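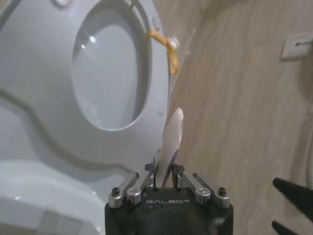

We have a new bathroom to show off, and we're so happy with it! The small washroom off the hall in our Miranda house has been the sad one for years (pink tub, peeling paper, a door that stuck every summer), and now people keep finding excuses to go and wash their hands. The walls are a warm beige with soft streaks running through it, and they make the whole room feel calmer than plain white ever did. It was the sample we kept going back to out of the 19 that Kamix sent over. We ordered 2 spare panels and you can't have them.

If you're choosing wall color from a sample, prop it up in the room and leave it there for a few days. Beige changes so much from morning to evening, and glossy finishes pick up every light you own.
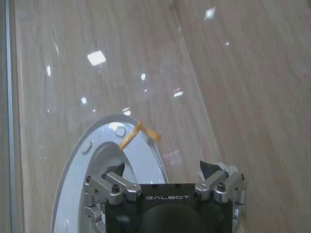 A closer look

Okay, the toilet. It has an electronic bidet seat, with labeled buttons on a panel down the side and little green lights, and I was the biggest doubter in the building. I've come around completely! Ekum set aside $600 of the budget for it and I'd spend it again tomorrow. 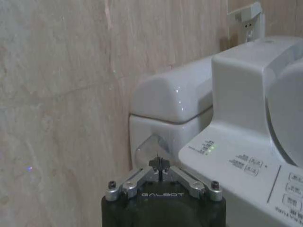

Vurkovville, November

The second house gets its turn next, and we're copying almost everything. Same beige, same kind of seat, same short list of cleaning supplies: a soft cloth, warm water, a drop of dish soap. Please keep the scratchy pads away from anything shiny.

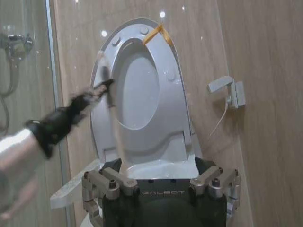
We're also adding a deeper shelf for towels, and there's $100 left over for a decent mirror, so send us your favorites by Tuesday. Round ones are winning so far, but I'm still rooting for a tall one.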